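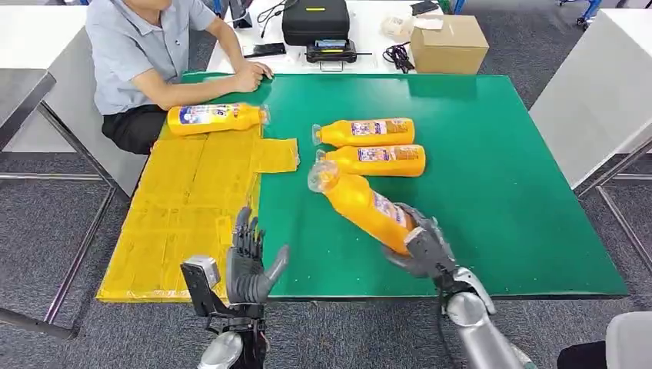
Search this site Enter keywords Go

I've been buying face oil from Cumance since September, and I have a confession: I don't think it does a thing that plain old sunflower oil wouldn't. I love it anyway! It smells like orange peel and I look forward to it every night.

What bugs me is the leaflet. It lists 103 plant extracts – a hundred and three! – in a bottle that lasts me 40 days. How much of each one can possibly be in there? A drop of a drop? My friend Asuka Arai makes her own balms (she's sold 500 little tins so far) and she uses four ingredients, all of which I can pronounce. My elbows have never been happier.

I'm not against fancy skin care. Buy the nice jar if the nice jar makes you smile. But I wish companies would just say "this feels good and smells great" and leave the miracle talk out of it. I'd still pay for that – probably more often, too. Meanwhile I've got half a bottle left, and I'm going to use every bit of it on my feet.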